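Nyitrai Workshop Notebook
2024-08-12 | posted by the bench log
Filed under: Small Parts, Gears, Bench Notes
Print this entry | E-mail this entry

Started on the pinions for the Roltetora drive today, after putting it off for longer than I care to admit. They have been in the cupboard since June, when the Oltico order came in, and every time I opened the door for something else I felt a little guilty and shut it again. Anyway, the dark table is cleared for them now and I had a very pleasant morning of it with the radio on low.

My plan is to take the gears one at a time and keep everything else well out of the way. I used to tip a whole bag out and sort as I went, and I lost a good hour once to a part that had rolled under the heater. One gear on the table, look it over, put it away, next one. It is slower, but I find I look properly when there is only one thing to look at. The pins and bolts can wait in their round container until the gears are done.

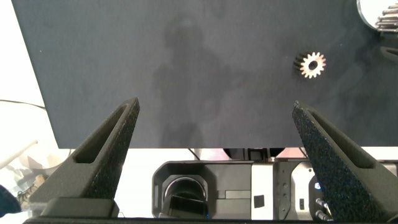 For the look-over I have been going tooth by tooth with the loupe, starting at whichever tooth I marked with the wax pencil, then turning the gear over and doing the other face. Then the bore – a quick wipe with a cotton swab, a look through it toward the window, and a try on the test shaft. I am fussier about the bore than about the teeth, I know. A tiny nick on a tooth tip I can live with on the slow side of this drive, but a burr in the bore will score the shaft and then we are buying shafts as well.

The old Muvness drive taught me that one. It had 1294 hours on the clock when we opened it up, and the teeth were lovely, and the shaft looked like somebody had been at it with a file. I still have it in the drawer if anyone wants to see.

One thing to watch with these is the light. Polished faces throw back whatever is near them, and I spent far too long this morning worrying over a pinkish patch on some teeth before I tilted the part and watched it slide away. Color that moves is only a reflection. Color that stays put wants a second look, and probably a note in the book.

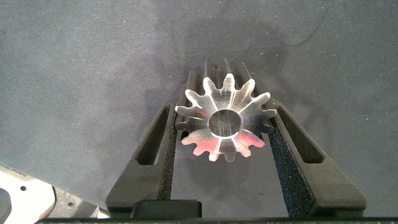 Pinion, front face. Thirteen teeth, plain round bore with a thin bevel at the edge.

If a face does need touching up, please use the 800 paper first and finish with the 1000, both on the flat glass plate, and go gently. Leave the tooth flanks alone altogether. Wash the part afterward, too, as the grit gets down into the gaps and stays there.

Still to do: find the short test shaft (I think it went back in the wrong tray), order more swabs, and decide whether to grease before fitting or after. I lean toward after, but I could be talked out of it over coffee.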